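**Drevitel 推出餐桌面包篮系列 面向早餐厅、烘焙店与小型餐馆**

五月,餐桌用品供应商 Drevitel 宣布,旗下面包篮系列即日起接受订货。该系列包括椭圆篮、圆篮和长方篮三种篮形,配套供应灰色、米色两种桌布,以及篮内衬布和收纳袋。整个系列共 64 个货号,主要供应酒店早餐厅、街边烘焙店和座位数不多的餐馆,个人顾客也可以在合作门店零买。

此次上市的产品由 Drevitel 与编织工坊 Vollero 共同开发。Vollero 负责篮体打样和编织,Drevitel 负责尺寸规划、桌布裁制和分销。双方从去年秋天开始合作,前后改过 5 轮样品。改动最多的地方是篮沿。第一轮样品的篮沿偏高,客人坐着取面包时手腕要抬起来;第三轮改低以后,小圆面包又容易滚出去。最后定下的高度介于两者之间,篮沿收口编得更密,端篮子时手指有地方扣住。

**篮形与尺寸**

椭圆篮是系列里的主打款,分大、中、小三号。小号放一到两只可颂或一份餐包,适合双人桌;中号供四人桌使用;大号用于自助台,可以横放整条切片面包。圆篮只有中、小两号,长方篮有大、中两号。所有篮子的底部都是平的,不带脚,可以直接放在桌布上。

Drevitel 产品部门表示,选椭圆作主打款,考虑的是小餐桌的桌面分配。双人桌上通常还要摆黄油碟、果酱、两杯咖啡和刀叉,圆篮占去的往往是桌子正中那一块,椭圆篮可以靠着桌子里侧横放,前面留出放盘子的地方。可颂、扭结面包一类长条形的烘焙品,放进椭圆篮里也不必折弯或者叠压。

**试用情况**

在正式供货之前,样品先后在两处地点试用。一处是 Võ 烘焙店,店面不大,早上七点开门,堂食和外带各占一半。店里把中号椭圆篮用在堂食桌上,小号圆篮放在收银台边装试吃的面包块。另一处是 Besia 旅馆的早餐厅,用的是大号和中号,试用期间共上桌 3,009 次。

Võ 烘焙店反馈的意见集中在清洁上。起酥类面包掉渣多,碎屑会卡进编织的缝隙里,用布擦不干净。店方后来的做法是收桌时先把篮子倒扣轻拍,再用软毛刷顺着编纹刷一遍,打烊后统一过水晾干。Drevitel 据此在配件里加了一把软毛刷,并把刷洗方法印在随货的说明卡上。

Besia 旅馆早餐厅提出的问题是叠放。早餐结束后篮子要收进备餐间的架子,早期样品叠起来以后篮沿互相咬住,拉开时费力。定稿的篮壁向外略微张开,同一尺寸可以叠放,取用时逐只提起即可。旅馆方面还建议给不同尺寸配不同颜色的收纳袋,这一项已经采纳。

**桌布**

与面包篮同时供应的桌布有灰、米两色,都是素色,不带花纹。灰色是浅灰,配深色和红棕色的篮子;米色配浅色篮子。桌布按四种桌面尺寸裁制,圆角桌和直角桌均可使用,四边卷边缝合。桌布出厂时为折叠包装,初次使用会有折痕,铺桌前用中温熨烫或喷水后抻平。每天换洗的餐馆,建议一张桌子备三张桌布轮换。

试用阶段也用过白色桌布。白色在早餐时段显得干净,但咖啡渍和果酱渍明显,一天里要换好几次,因此首批没有列入。Drevitel 会在秋季视订货情况决定是否增加白色和深蓝色。

**使用与保养**

面包篮用于盛放出炉后放凉的面包和点心。刚出炉的面包应先在晾架上放凉,再移入篮中,避免底部积聚水汽。糖霜、糖浆较多的品种请使用内衬布或垫纸。篮子可以手洗,不要放入洗碗机,也不要长时间浸泡。洗后倒置在通风处,完全晾干后再叠放。内衬布可以机洗,与篮子分开晾晒。

篮体如有断条或松脱,首年内可以寄回 Vollero 工坊修补。修补不收工费,往返运费由双方各承担一程。因摔落、重压造成的变形也可以送修,工坊会先报价。

**订货与供货**

商用客户的起订量为 200 件,篮形、尺寸可以混搭,桌布和内衬布计入件数。达到起订量的订单可以在收纳袋上加印店名,印字颜色限黑、白两种。不足起订量的店铺,可以通过各地的合作经销商拼单。个人顾客零买不设数量要求,合作门店以到店现货为准,部分尺寸需要预订。

首批货品已经入库,椭圆篮三个尺寸现货供应,圆篮和长方篮随后分批发出。样品可以借用,每家店铺限借一套,含中号椭圆篮、小号圆篮和灰色桌布各一件,运费由借用方承担。申请样品时请注明桌子的尺寸和形状、每天的堂食时段,以及主要供应的面包种类,便于配货人员推荐合适的尺寸。

**关于 Drevitel**

Drevitel 经营餐桌用品,产品包括桌布、餐巾、托盘、盛器和小件收纳,客户以餐馆、旅馆和烘焙店为主。

**关于 Vollero**

Vollero 是一家编织工坊,承接篮、筐、托盘等编织品的设计打样和生产,同时提供修补服务。

**媒体与订货联系**

媒体如需产品图片、尺寸表或借用样品拍摄,请与 Drevitel 新闻联络处联系。订货事宜请联系销售部,工作时间为上午九点至下午五点半。
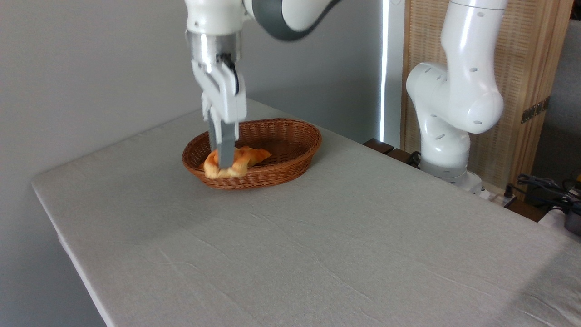 图:椭圆形编织面包篮与浅灰色桌布,篮中为一只烤成金棕色的面包。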